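Sheet-Metal Parts Bins: Frequently Asked Questions

Usix Storage, Zullville. Revised in January.

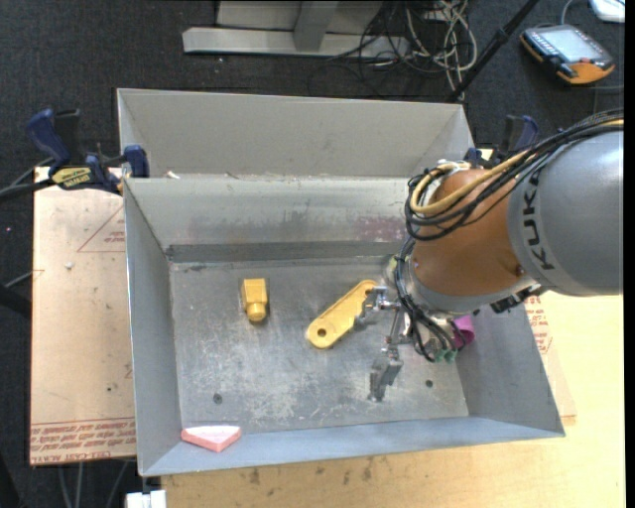 The answers on this page apply to open gray sheet-metal bins of the Jirance series, used for mixed molded and printed parts. For closed or stackable bins, see the Holub page.

What size is the standard bin?
The inside width is 461 mm. Wall height depends on the back panel, which is ordered separately.

Why does the front wall slope outward?
Parts can be lifted over the front without catching on a vertical lip. The slope also keeps small blocks visible when they settle against the wall. Keep in mind that a sloped wall holds less than a straight one, so do not load to the rim.

Is a tall back panel required?
No. It is recommended when the bin stands against a wall or next to another station. It mounts with the same screws as the low panel.

Are scratches on the floor a defect?
No. Bare metal floors scratch in normal use. Scratches affect appearance only. Replace the floor if you can feel a raised burr with a gloved finger, or if it no longer lies flat.

How do I remove colored smudges from the walls?
Use a damp cloth and mild dish soap. Wipe dry. If the mark stays, leave it. Do not use steel wool, which damages the gray finish faster than parts do.

Can different shapes go in the same bin?
Yes, within limits. Blocks, wedges, links and cylinders can be mixed if none of them is heavy enough to dent the others. Long links should lie flat. Do not stand them on end against the wall, and do not store parts that can hook into each other.

Does part color matter?
Not to the bin. For sorting by eye, yellow, pink and magenta show up well on bare metal. Gray parts do not, and we suggest a separate bin for them.

How full should the bin be?
A single layer is best if parts are picked one at a time. The load limit is 30 kg, spread evenly over the floor.

How often should it be cleaned?
Empty the bin and brush it out after every 200 loads. Check the ledges as well as the floor, as bits of debris collect there and fall back in when the bin is bumped.

Can I drill my own holes?
Yes, in the floor only. Keep them at least 30 mm from any bend, and deburr both sides. Holes in the side walls void the warranty.

How long is the warranty?
3 years on welds and bends. Surface wear is excluded.

Who do I contact for spare panels?
Orders: Viera Lukáč. Drawings and custom sizes: Přemysl Kadlec. Please give the bin width and the panel type.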